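Stuston Hand Grippers (pair), for recording demonstrations

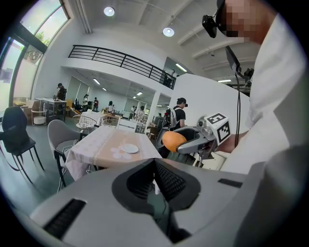
I've been selling these for a while now and I still use a pair myself most afternoons, so bear with me if I go on a bit! You hold one in each hand, put the headset on, and do ordinary table stuff (fruit onto a plate is where I start everybody). Every pass gets saved as one example for your model to learn from.

The finger pads are ribbed, so they hang on to round things pretty well, and they pull off when they wear down. Keep the marker cube clean, please. A thumbprint on one of those black squares cost me a whole morning in April.

My best day so far is 248 good passes. Carolina Torres did 297 and won't let me forget it.

What you get: 2 grippers, marker cube, cable, spare pads. The headset is sold separately, see the Kistow page.

Weight is 106 grams more than the old Astari pair, all of it in the body, and I like the balance better. Your wrists may disagree for the first hour or so!

Questions about fit or export formats go to Américo Moreira, same contact form as always.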